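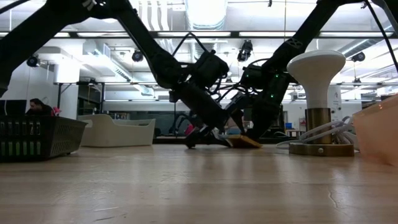 Comparing two grippers on a flat block: a bench procedure

Thin parts lying flat on a table are where parallel grippers differ most. A cube or a bottle gives the fingers a tall side to close on. A flat block gives them a few millimeters of edge, and finger shape, tip angle and controller settings all start to matter. This page describes how we run the flat block comparison at the Emden bench, using one gripper on each arm and the same part between them.

The procedure assumes both arms are already homed and that each gripper opens and closes from the controller. It was written for the Rornard controller, but the steps carry over to any controller that lets you set closing force and tool offset separately for each arm.

What you need

Two arms mounted so that both tools reach the middle of the table
The two grippers to be compared
A small flat block with square edges
Low-tack tape and a fine marker
Feeler gauges
A log sheet, paper or digital

1. Set the tool offsets

Mount both grippers and measure from the flange face to the fingertip with the fingers closed. Enter the value in the tool table for that arm. Do not copy the offset from one arm to the other, even when the grippers are the same model. Fingertip pads wear, and on a flat part a small error in height decides whether the finger meets the edge or rides over the top.

Jog each gripper down until the fingertips just hold a feeler gauge against the table. Record that height as the table contact height. Repeat at a second point near the far end of the work area. If the two readings differ by more than the gauge thickness, the base is out of level with the table and should be shimmed first.

2. Mark the part position

Put the block where both grippers can reach it without the wrists crossing. Outline it with the marker on strips of tape. Label one long edge L and the other R so that the block always goes back the same way around.

Keep the approach paths mirrored. With the left arm coming in from the left and the right arm from the right, each gripper meets the edge nearest to it, and neither has to reach over the other.

3. Set the closing force

Start both grippers at the lowest setting that holds the block by hand test – place the block between the fingers, close, and pull gently. Raise the setting one step at a time until the block no longer slides. Use the same test for both and write down both values. They will usually not match, and they do not have to.

4. Run the single-arm trials

Run 22 trials with each gripper. For each trial:

Return the block to its outline.
Park the other arm clear of the work area.
Approach at the table contact height plus 2 mm.
Close, lift, hold for 3 seconds, lower and open.
Log the result as held, slipped or missed.

A trial in which the block tips up at one edge and then falls flat counts as slipped. A trial in which the finger passes over the block counts as missed. Keep the two apart in the log. Slips point to force or pad material, misses point to height or tip shape.

5. Run the two-arm trials

Bring both grippers in together and let one act as a stop while the other pushes. The pushed block rides up slightly against the stop, which opens a gap under one edge for a fingertip. Run 13 trials with the left gripper as the stop, then swap roles and run 13 more.

Reduce speed for this part. At full approach speed the controller may read contact between the fingers as a collision and halt both arms. If it halts at reduced speed as well, raise the stop gripper by one feeler thickness before touching the collision threshold.

6. Read the results

Compare the single-arm counts first. If one gripper has mostly misses, repeat step 1 for that arm before drawing any conclusion. In our November run, the Flemton gripper missed often until its offset was measured again, after which it was level with the Tsakiris.

The two-arm counts show how well each finger works as a stop. A broad, blunt finger tends to do this job better than a narrow one, and the reverse holds for getting under the raised edge. Where the two roles favor different grippers, leave them mounted that way.

Notes

Cable slack should be checked at the lowest wrist position. A cable that pulls tight near the table shifts the last part of the travel and shows up as random misses.

Wipe the pads between sets, never during one.

If the tape lifts at a corner, replace the strip and trace the outline again before the next set.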